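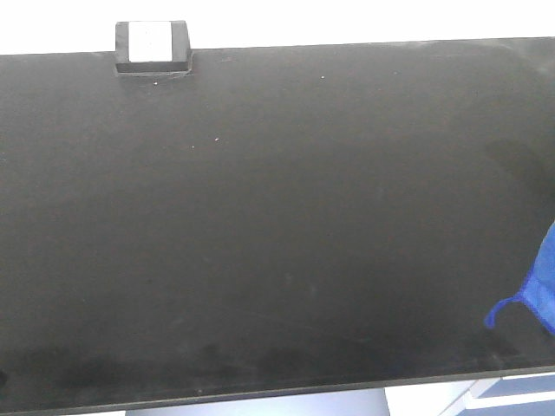 Black worktop in matte finish, with white wall behind.

Tollonero Worktops: Frequently Asked Questions

What thicknesses are available?
Tollonero is sold in 18 mm panels only. Maximum panel length is 3,000 mm. Longer runs are joined on site.

How are joints sealed?
Use Trusura two-part adhesive in the matching color. Clamp for the full cure time printed on the cartridge. Do not sand the joint — sanding leaves a glossy line on matte finishes.

What should I use for daily cleaning?
Warm water, mild dish soap and a soft cloth. Dust and haze show more on black than on lighter colors, so wipe dark tops more often.

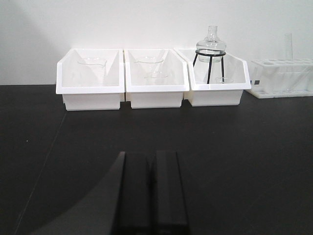 Does the surface need to be resealed?
No. The panel is nonporous and takes no oil or wax. Strong solvents can still dull the finish if left standing, and spills are easy to miss under stored items. Open-topped bins kept in a row against the wall, with a beaker or other glassware inside, should be lifted out when the top is washed.

How long is the warranty?
Panels registered in the Timus portal are covered for 216 months. Unregistered panels are not covered.

Who handles claims?
Send photos and the batch number to Rizwan Navaratnam at the Chong service desk. Samples are not returned.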